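Makthorpe Home Forum
Bedrooms and Laundry

The bed is now a shelf. Fitted sheet and wire hanger opinions wanted
Posted by halfmadebed, June
5 minute read

halfmadebed wrote:

Long-time reader, first-time complainer. I have a low bed, a gray fitted sheet and a clothes rack, all in one room and all supposedly working together. The idea was that clean clothes would go from the basket to the bed, get put on a hanger, and proceed to the rack. The clothes do the first part very well. Then they lie down on the pillow and stay there until I want to go to sleep, at which point I move them to the chair, which is a second, smaller bed for clothes.

There's also a pine platform next to the bed, two levels, raw boards. I liked it in the planning stage. In practice it's a second place to put a sock. The boards have little gaps between them and I have lost a collar stay, a receipt and most of my faith in carpentry down there.

My questions:

1. Does anybody really hang things straight from the bed, or do you all have a system you're keeping from me?
2. Do I finish the pine or leave it bare?
3. Wire hangers, yes or no? My household is divided.

The yellow thing with the black trim is the current offender. It has been on and off that pillow all morning.

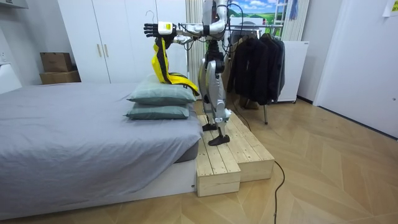 Re: The bed is now a shelf

sockdrawer_west wrote:

Your system is the same as mine and mine doesn't work either, so welcome.

What helped a little was moving the hangers to the bed before the clothes get there. If I dump the laundry first I will not walk to the rack for a hanger. It's a distance of 8 feet and I have never once made the trip. Put a fistful of hangers on the mattress, then the clothes, and hang each thing as you pick it up. Twisted stuff like that yellow one gets a shake first or you'll be hanging a rope.

On the pine: finish it. Bare pine by a bed picks up every foot that ever stood on it.

Re: The bed is now a shelf

plank_and_file wrote:

Disagree on the finish. I left mine raw and it's fine. It goes a bit darker and gets some dents and then you stop looking at it, same as everything else in a bedroom. If you must put something on it, use a thin coat of hard wax oil and let it cure with the window open. My first attempt was a gloss varnish from Carrilho's, the hardware place in Kusthorpe, and I slept on the couch for 3 nights because of the smell. The shine was also remarkable. It looked like the deck of a small ferry.

For the gaps, get a vacuum with the skinny nozzle. Your collar stay is gone, though. Let it go.

Nice floor, by the way. Herringbone makes any mess look as if it has a good job.

Re: The bed is now a shelf

halfmadebed wrote:

The floor is the only thing in the room that's in order, and I can take no credit for it.

I tried the hangers-first method this afternoon. Progress report: the hanger and the yellow thing have been on the bed at the same time, which around here counts as an event. I also moved the green plaid pillow down out of the way, or what I believed was out of the way. In doing this I got a good look at the sheet, and now I'm annoyed about the sheet.

It's a fitted sheet. I'd like someone to explain which part of it is fitted. There's one crease that goes on the diagonal like a hiking trail, and everything that got pulled out of the middle has gone to live up by the headboard.

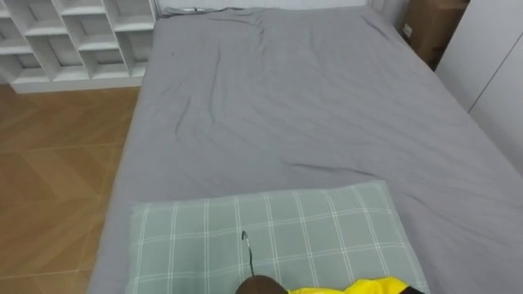 Gray sheet, green plaid pillow, wire hanger. Yellow thing, lower right.

Re: The bed is now a shelf

tumble_low wrote:

I've been waiting years for a fitted sheet question on this board.

That bunching at the top says to me you have a deep-pocket sheet on a low mattress. The extra has to go somewhere and it goes where you stopped pulling. Try this:

Take all four corners off. Put the head end on first, both corners, and get the seam right on the corner of the mattress. Then do the foot end and pull the slack down and under, where it can be as ugly as it likes. Then smooth the sides with a flat hand from the middle outward. If it's still baggy, buy the clips that go underneath. They look like suspenders and they work like suspenders.

Don't iron it on the bed. I know somebody reading this is considering it.

Re: The bed is now a shelf

sockdrawer_west wrote:

I was considering it.

Re: The bed is now a shelf

no_more_wire wrote:

Coming in on question 3. No wire hangers. They put points in the shoulders, they tangle on the rack, and they catch on anything knitted. I bought a box of the wide plastic ones from Flanidby and threw all the wire out in one evening. Best thing I've done in that closet.

And I'd keep that hook off the pillow cover. A plaid like that will show a pulled thread immediately.

Re: The bed is now a shelf

plank_and_file wrote:

Wire hangers are fine for anything light. They're thin, so you get twice as much on a rack, and they were free with the dry cleaning. I've had the same ones since my second apartment. The wide plastic ones eat the whole rail and then you need a second rack, and then there you are living in a store.

Re: The bed is now a shelf

no_more_wire wrote:

You varnished your bedroom like a ferry. I'm going to go with my own judgment on this.

Re: The bed is now a shelf

plank_and_file wrote:

It was a very good ferry.

Re: The bed is now a shelf

tumble_low wrote:

Could the hanger people start their own thread? I want to know about the sheet. What's the thread count? I had a 600 that wrinkled if you walked past it, and the cheap jersey one I have now has never given me a minute's trouble.

Re: The bed is now a shelf

halfmadebed wrote:

No idea on thread count, I cut the label off because it scratched. I did the head-end-first thing and most of the bunching is gone. The diagonal crease has moved six inches to the left and seems settled there. I'm going to order the suspenders.

Leaving the pine bare for now, mostly out of laziness. Vacuumed the gaps. Found the receipt (batteries), no collar stay.

Hangers: keeping the wire ones for light stuff, using something wider for the heavy coats. I realize this will please neither side.

Re: The bed is now a shelf

no_more_wire wrote:

Correct.

Re: The bed is now a shelf

sockdrawer_west wrote:

Did the yellow thing make it to the rack?

Re: The bed is now a shelf

halfmadebed wrote:

It's on the chair.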